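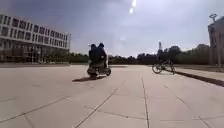 **Equipment Planner, fixed term (8 months)**

Zallden is planning to buy delivery robots and is looking for someone to run the purchase from first budget to signed order. The robots will carry small parcels between buildings in paved, mostly pedestrian areas, where people walk, cycle and use scooters.

We have money set aside for a first batch and a shortlist of two suppliers, Julmont and Jomby. We don't yet have a full cost plan. The quotes we hold leave out spare batteries, charging points, insurance and repairs after the first year.

**What you will do**

- Write a five-year budget covering purchase, servicing and replacement
- Compare the two suppliers on the same terms and ask for fresh quotes where needed
- Visit sites with Guido Morelli, our operations lead, and note kerbs, paving joints, slopes and busy hours
- Work out how many machines each site needs, including spares
- Plan storage and charging. The store has 23 square metres free and one suitable power supply
- Draft the order and the service contract for Isla Pryor to sign off

The first order should be ready by May.

**What we need from you**

You should have bought or budgeted for equipment before, in any field. Vehicles, warehouse kit or cleaning machines would all be useful. You need to be comfortable with spreadsheets and able to read a supplier contract closely. You don't need to be an engineer. Hawi Demissie handles the technical tests and will explain the results.

**Hours and place**

20 hours a week, over three or four days. The desk is in our Ejigu office, with about one site visit a fortnight. Travel costs are paid. Pay is £644 a fortnight before tax.

**How to apply**

Send a CV and one page on a purchase you planned, with what it was meant to cost and what it did cost. Address it to Wubit Mekonnen at the Ejigu office, by post or by hand. Please give the names of two referees. We won't contact them before interview.

Posted Wednesday, December 19, 2018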